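News from Yule Street: Doors, Drafts and a Warmer Hallway

February always sends us around the house looking for drafts, and this year we got a little carried away (again!).

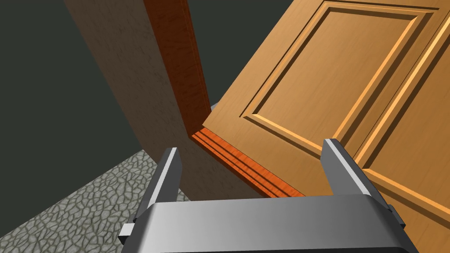

Start with the doors

If you live in one of the older houses on the Wemimside end of the neighborhood, you probably know the feeling of sitting down with a cup of tea and finding your ankles cold. Ours were so bad in January that we ate supper with blankets over our knees – cozy for one night, less so for 17 of them in a row.

A lot of the trouble comes in under the doors. Hold a strip of tissue paper near the bottom and along the hinge side on a windy evening, and watch where it flutters. We marked our leaky spots with painter's tape and then spent a happy afternoon with foam strip and a brush sweep. Wipe the wood down and let it dry first, or the strip will be on the floor by morning. Ask me how I know!

Paneled doors can also shrink a little in dry winter heat, so if you see a thin pale line beside a molding, leave it be until August and touch it up then.

Borrow before you buy

The tool shelf at Banby Hall has 2 block planes and a good long level, free to borrow for 10 days. Fekari Hardware is also cutting door sweeps to length while you wait, and they have been very patient with those of us who measured wrong. Please bring shelf items back by 5th February – there is a waiting list for the planes.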